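Karville Plain Block Set — Owner's Guide
Section 3: Setting Out, Sorting and Stacking

By the Karville guide desk, Drimton
14 July 2022

Most block sets come with a leaflet promising that a child or an adult will "discover balance" within minutes. We make no such claim. Plain wooden cubes are easy to stack badly, and a good share of the advice written about them doesn't survive ten minutes at a real table. What follows is the part we still think is worth printing.

3.1 Before you start

1. Choose a table that doesn't rock. Press down on each corner in turn. If one gives, fix it or use another table.

2. Wipe the top and let it dry. Crumbs and grit under a bottom block will tilt everything above it.

3. Tip the blocks out near the table surface. Dropping them from height dents the corners, and a dented corner is there for good.

NOTE: You may have read that a smooth, hard top is bad for building because the blocks slide. We have our doubts. A polished surface does let a bottom block shift if you knock it, but a tablecloth is worse — it wrinkles, and you can't see the wrinkle once a block is sitting on it.

3.2 Sorting by size

4. Spread the blocks so that none is resting on another.

5. Move the large cubes to one side and bring the small ones together in a group of their own. Don't line them up yet. A loose group is enough.

6. Look over the faces. Natural wood varies from cube to cube, and a darker or redder face is not a defect. Please don't send blocks back for this.

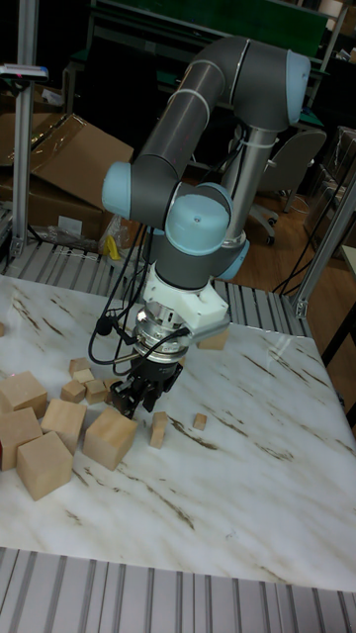 Fig. 3-1. Large cubes to the left, small cubes grouped behind them.

7. Check each large cube for splinters by running a dry cloth over the edges. If the cloth catches, sand the spot lightly with 300-grit paper, along the grain.

CAUTION: Small cubes are not suitable for children who still put things in their mouths. No amount of watching makes up for this. Put them away first.

NOTE: The earlier edition of this guide told owners to sort by grain direction as well. We tried it again in March and could see no difference in how the towers stood. The step has been dropped.

3.3 Laying the base

8. Leave a clear patch of table in front of you, away from the sorted groups. Building in the middle of your own supply pile is the usual cause of a fallen tower.

9. If the light above the table throws a glare spot on the surface, build to one side of it. Judging whether two edges meet is hard enough without squinting.

10. Set down the first large cube and turn it until one face is square to you. Place the second against it, face to face, and close the gap with a fingertip.

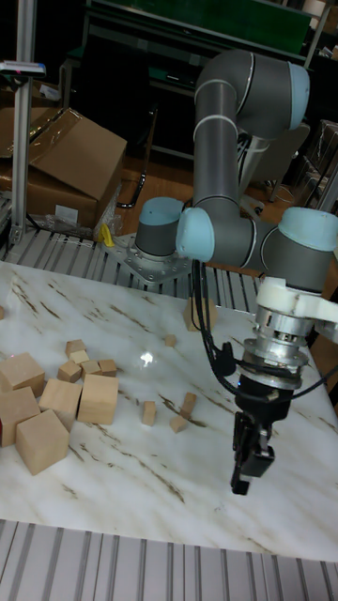

Fig. 3-2. Blocks set out on a glossy, veined tabletop, with large cubes close together at left.

11. Don't use the veins or pattern in a stone-look top as a guide for straight lines. They run where they like. Lay a ruler down if you want a straight row.

12. Add the second layer only when the first no longer moves under light pressure.

3.4 Stacking

13. Put large cubes under small ones. The Birholm method, which does the reverse, is often recommended for "building focus." In our experience it mostly builds noise.

14. Lower each block straight down, holding it by two opposite sides, and let go of both sides together. Letting go of one side first drags the block.

15. If a tower leans, take it down to the layer that leans. Pushing the top back into line hides the fault for one more block at best.

CAUTION: Keep towers below the eye level of whoever is building. Large cubes are heavy enough to hurt a foot.

3.5 Clearing up

16. Take towers apart from the top. Sweeping them over with an arm is quicker, and it is also how blocks end up under the sofa.

17. Pack the large cubes first, flat on the bottom of the box, then fill in with the small ones.

18. Store the box indoors. Oils and waxes sold for wooden toys, the Javier finish included, are optional at best. We have yet to see an untreated block that suffered for the lack of them in a dry cupboard.

For replacement blocks, quote part number 888 and state large or small.

Last updated: 14 July 2022Contact Karville, Drimton | © Karville | Back to top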